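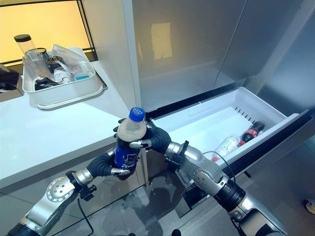
Gheorghița Enache wants to know why the shared kitchen at Pendby is on the electric bill twice, once in the rent and once as a separate line, and whether the second line is going up again this winter. Three other people asked much the same at the mailboxes, so the answer goes in the newsletter.

The short version is that it's only on there once. The line in your rent covers the lights in the halls, the stairwell and the laundry room. The separate line is the kitchen and is split evenly among the 28 apartments. Until June both were read off one meter, and the split was a guess made by whoever managed the building before us. Dernel put in a second meter in June, and the kitchen now has its own reading.

**What the kitchen used**

We asked Dernel to work out a full year for the kitchen from the old bills and the new readings. They came back with 3,244 kilowatt-hours. Of that, 1,210 went to cold storage, meaning the fridge and freezer together. The rest is the oven, the stovetop, the dishwasher, the kettle, and the lights.

The oven and stovetop go up and down with how much people cook. Cold storage runs day and night whether anyone is in there or not, and that is the part we can bring down without asking anybody to give up their Sunday roast. We would like it under 1,000 by this time next year.

**What we are changing**

The temperatures were set too low. The fridge was at 34 degrees and is now at 38. The freezer goes to 0, where it should have been all along. If your lettuce used to freeze on the bottom shelf, it should stop. Please leave the settings alone for a few weeks so the readings mean something. If you think something is too warm, leave a note in the office mailbox with the day and the shelf.

We will also defrost on the first Monday of each month, starting at 9 in the morning. Anything frozen that you want to keep has to be out by then or in a bag with your apartment number on it. Bagged food goes in coolers and is put back by noon. Food with no number on it gets thrown away. That was always the rule, but it hasn't been followed, and there was a turkey in there from before some of you moved in.

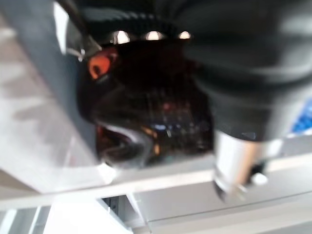

*Photo: Fikri Setiawan*

The door seals on the fridge are worn. Frota quoted us for a replacement set and can fit them before the holidays. The cost comes out of the repair fund and won't show up on anyone's bill. Until then, push the door shut and check that it stays shut.

**What helps**

- Let hot food cool before it goes in. A big pot of soup can sit on the counter for a while in shallow dishes, but get it in the fridge within two hours.
- Keep the freezer fairly full. Frozen food holds the cold when the door opens.
- Leave some space in the fridge. It works the other way there, and air has to move around the shelves.
- Thaw frozen meat in the fridge overnight. It's safer than the counter and it helps keep the fridge cold.
- Put drinks in the fridge the night before. If you chill one in the freezer, set a timer. Soda expands when it freezes, and cans will split.
- Wipe up spills the same day, the drawer runners included. A sticky drawer doesn't close all the way.

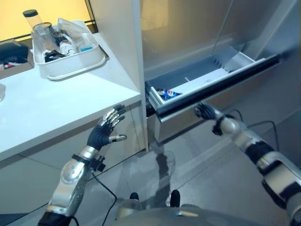

*Pepsi can in the open drawer.*

**The bill itself**

Starting with the next statement, the kitchen line will show the meter reading at the start of the month, the reading at the end, and the price per kilowatt-hour. Your share is the total divided by 28. We looked into charging by use and dropped it. It would take a sign-in sheet for the oven, and the people who cook the most would have the most to lose by filling it in.

As for the second half of Gheorghița's question, yes, the price goes up a little in January. Donadska sent its new rates last month, and the letter is pinned up next to the laundry room door. The rate is fixed for the year after that. If cold storage comes down the way we hope, it should cover most of the increase. We can't promise it will cover all of it. December is always the heaviest month for the oven, and last year two families were baking for the whole building.

A few people asked if a newer refrigerator would be cheaper in the long run. Possibly. We want to see six months of readings with the right temperatures and good seals before spending that kind of money. The subject will be back in the summer issue with numbers.

If your statement from this fall still shows the old split, bring it to the office and Fikri Setiawan will go through it with you. Office hours are Tuesday and Thursday, 4 to 6. Credits for anyone who was overcharged will be on the January statement, and you don't need to fill out a form for it.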